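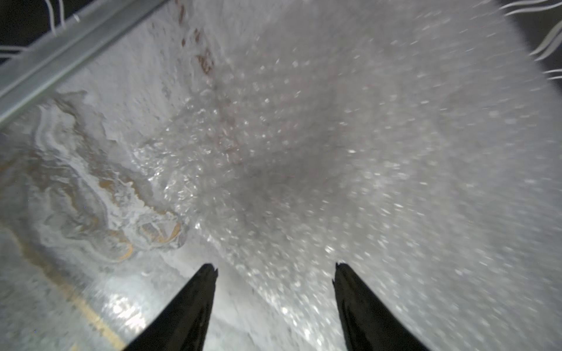
Tuesday was sink night again at the robotics club, and I came home with damp cuffs and a lot to think about, so I'm going to put it all down before I lose it.

For anyone new to this blog, I help out with the Lasilley club in the evenings. This term the students voted to skip the usual maze and line-following projects and teach an arm to do a chore. They picked rinsing out a sink (I would have picked folding towels, but I don't get a vote!). Our team is called the Voltinis, a name that was settled over pizza before I ever joined, and the other team, Ruvis, is working on watering plants at the next bench over.

The plan is simple enough on paper. The students guide the arm through the job by hand, over and over, and each run gets saved with the view from the wrist. Then the program trains on all of it overnight and we see what it picked up. The goal for the term is 3000 saved runs. I thought that was a crazy number in January, and I still kind of do, but they've gotten into such a nice rhythm, one person driving, one at the laptop, one resetting everything and calling out when it's ready.

What I hadn't appreciated is how hard water is to look at. On the wrist view you get the two black fingers wide open at the bottom and then just droplets, a whole haze of them across the white, with bright little glints all through it. Off to the left there are these pale swirls on the basin, wavy like the lines on a hiking map, and you try telling a computer whether that's residue or a film of water moving along. I stared at it for a good while and couldn't tell you myself. The little rust-brown specks up near the top are a lot easier, thank goodness, and the students have started using specks as their main target for scoring a run.

We had a long talk about the fingertips too. They come to narrow points and the ends look pretty ragged, and opinion is split on whether to print new ones with a wider, softer tip or leave them alone so the old runs still match the new ones. I'm on the side of leaving them, mostly out of laziness.

The big date is the Doležal Cup in the spring, 9 clubs this year, and you need 70 points to get through to the afternoon round. We're going to need more towels before then. I've got a bag of old ones in the garage and I'll bring them next week if I remember.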